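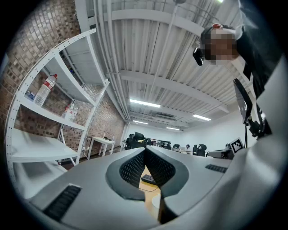
By the second week I had stopped calling it the gripper and started calling it the Juvo, the way the manual did. The Stoica was the other one. Brulel wanted to know which to order for the Skitport plant, and they wanted 300 grasps on each before they would sign.

I kept the log in a paper notebook. Grasp 127 on the Juvo was a slip, and I wrote "slip" and went on. The pads were good on smooth things and poor on cloth. The Stoica was the reverse, and its trigger made my hand ache after 20 tries.

The trigger was what I thought about at night. In May I had told Brulel that the hand would not matter, only the fingers, and they had put that sentence in a report. Now I worked along the brick wall side of the room, with the water bottle with the red cap standing on the shelf, and tried to decide how to take it back. At the desks in the back people went on typing. 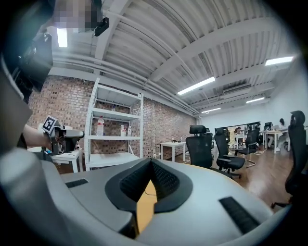
The Juvo won on numbers. I went over them twice and wrote to Brulel that evening - four lines, no adjectives. Then I added a fifth about the trigger, with the second gripper still in mind, the marker square on top and the arm behind it getting tired. I took the line out, put it back, and sent it.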